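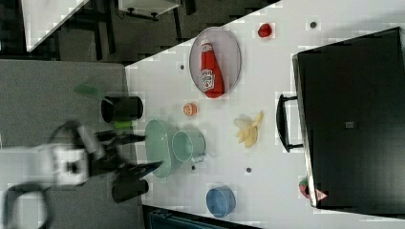 Sunday, second session with the Bestavik arm, going for the teal bowl.

Got in at 10 and had the arm running before I finished my coffee. Startup was faster than on Friday. The Privilham software still wants me to confirm the table height every time, even when I haven't touched it. Wrote that down for the review.

Today was the kitchen set. Ketchup bottle laid across the gray plate, bananas, the green mug up against the bowl, a few small pieces of fruit. I left the big black box on the right where it was on Friday so the two days can be compared. The demo layout in the manual spaces everything out nicely. I want to know what it does when the mug and bowl are touching, so that is how I set it up.

Ran 39 attempts before lunch and 13 after. The wrist moves quicker than I like when it comes in from the carpet side. There is a speed setting but it is three menus down and resets when you log out. The cable hangs low on that side too – I need to ask if they sell a longer clip.

The trial kit is $535 a month with phone support. Agbeko quoted us less but they don't include the gripper fingers, and you pay for setup. Stornham never wrote back.

Still undecided. The hardware seems solid and the manual is good up to chapter four. After that it reads like it was written for a different model. Will try the cups tomorrow, then the plate with nothing on it. Have to send the logs in before the end of August or we lose the second month at the trial price.

Sore back from leaning over the table. Bring the stool.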